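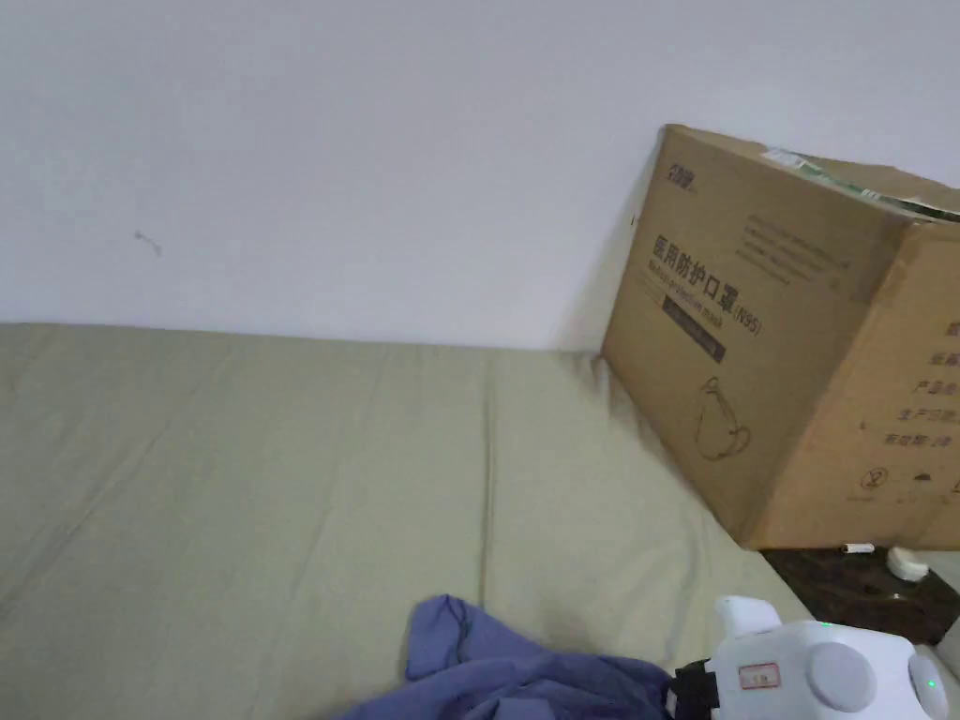
*A bedroom work area, with the hand-held gripper at lower right and a crumpled cloth on the sheet.*

**Zarora** is a hand-held gripper kit sold by Basness, a supplier of equipment for robot training. It is used to record household tasks as a person carries them out, so that the recordings can later be used to teach robot arms the same tasks. The kit is offered for purchase or on a monthly service plan. It belongs to a group of products that collect training material without a robot being present in the room.

## Background

Basness introduced the kit as a replacement for the Morais, an earlier gripper that had to be connected by cable to a desktop computer. The Morais was suited to bench work but proved difficult to use in bedrooms and kitchens, where the cable limited the operator's reach. Development of the new product concentrated on lower weight, battery operation and a shorter setup procedure. General sales began in January, and the current edition of the operating manual is dated February 19, 2020.

## Contents of the kit

The standard kit contains 2 grippers, a head-mounted camera, a charging dock and a carrying case. Each gripper weighs 298 grams. Replacement finger pads and wrist straps are sold separately. The manual advises operators to change the finger pads when the surface becomes smooth, as worn pads tend to slip on thin fabric.

## Operation

The operator wears the camera on the head and holds one gripper in each hand. Squeezing the handle closes the fingers, and the opening width is stored together with the position of the hand. A recording is started and stopped from the gripper itself. A single battery charge supports 151 minutes of recording.

Before each session, the operator looks slowly around the work area so that the software can build a reference map. Rooms with bare walls and plain bedding offer few points for this purpose, and the map may drift during long takes. The manual recommends leaving furniture and large printed boxes in place at the side of the work area. Mirrors and strong window light should be avoided.

## Service plan

Customers who do not wish to process recordings themselves may subscribe to Flarureo, the online service operated by Basness. Uploaded sessions are checked for lost tracking, divided into separate tasks and returned in a common file format. The service recognizes 66 task labels, most of them related to laundry, bed making, dishes and storage. Custom labels are available under the larger plan.

## Assessment

Reviewers have praised the low weight of the grippers and the short time needed to train a new operator. Folding and sorting clothes are generally regarded as the tasks best suited to the kit. Criticism has centered on the width of the fingers, which makes it hard to pick up small objects lying close together, and on the wrist strap, which is supplied in one size only. The lack of a force sensor has also been noted, and the product is not recommended for work with fragile items.

## See also

- Morais (gripper)
- Flarureo
- Learning from demonstration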